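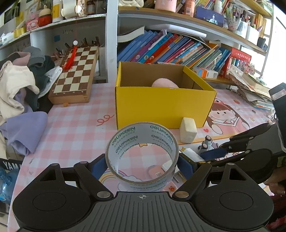

I have a theory about parcels, and my family are sick of hearing it, so now it's your turn. I think the packing should take longer than the shopping. I mean it! Anyone can click on a plush toy and have it sent straight from a warehouse with somebody else's tape on it. What I like is a box that has been put together on a kitchen table over a whole afternoon, with far too many things lying about and a chessboard that should have been moved first (it never is).

My friend Zarmeena Rajput disagrees with me completely. She clears the table, lines everything up by size, wraps, fills, tapes, done, and I will admit her parcels arrive looking like they came from a shop. But they all feel a bit the same when you open them. You can tell there was a list.

I don't do lists for parcels. I start with the soft thing, the plush, because it goes in the bottom of the box and everything else can be bullied in round it. Then I wander about. A little truck turns up, or a charger somebody has been asking after since December, or a bit of white foam I saved from something else and have been waiting to use ever since. Half of it I hadn't planned on sending at all, and those are always the bits people ring up about.

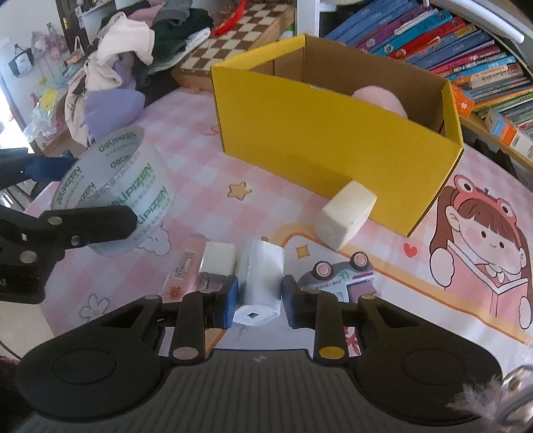
And wrap the small things, please, even the dull ones. Plain white paper will do perfectly well. I once sent a cousin a parcel with 32 separate little packages in it, some of them only a rubber or a pencil sharpener, and she told me she was still finding them at bedtime. You can't get that from a gift bag.

Now, the tablecloth. I'm firmly on the side of packing on a cloth, and a silly one at that. Pink checks, cartoon frogs' hats, hearts, the lot. Zarmeena says you lose things on a busy pattern and she's right, I do, I once hunted for a tiny pink eraser for ages on cloth just that colour. But a roll of tape doesn't skid on it the way it does on a bare top, and it's a cheerful thing to look at while you work out how to get a round toy and a square block to share a corner.

As for the clothes heaped up next to the table, well, they can wait. I know there are people who can't start one job until the last one is put away, and I was brought up by one of them. By the time the room was fit to pack in, she'd have missed the post! Get the box out, let the jumpers sit there, and leave the tape until the very end, when you've had one last look round for something else to squeeze in.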